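Rerkodora reading fund, progress report
To: Mirjam Meijer
From: Koen Postma
June 15, 2021

We were asked whether the evening reading course is getting adults to read more. My answer is still that I don't know, and I would be wary of anyone on the project who claims to. We enrolled 198 people in February. Attendance sheets look healthy, but a signature at the door tells us a person came in, and very little else.
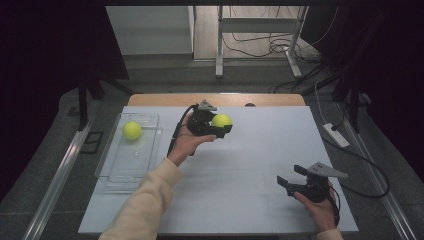
Storage and supplies took more of the budget than planned. Van Damme raised its price for the printed readers, and Riet Kuipers has asked for a second quote. She also wants lidded boxes for the word cards, at a price I find hard to defend. A clear plastic tray with raised sides, like the one with the tennis ball in it, would hold a set of cards just as well and let the tutor see what is inside. I have not approved the boxes.

The Fliler reading test was given at 3 sites. Scores went up at all of them, but the second test used the same passages as the first, so I put little weight on that. Spyros Raptis is writing new passages. Until they are used, please don't quote the scores.

We request release of the next payment, less the box order.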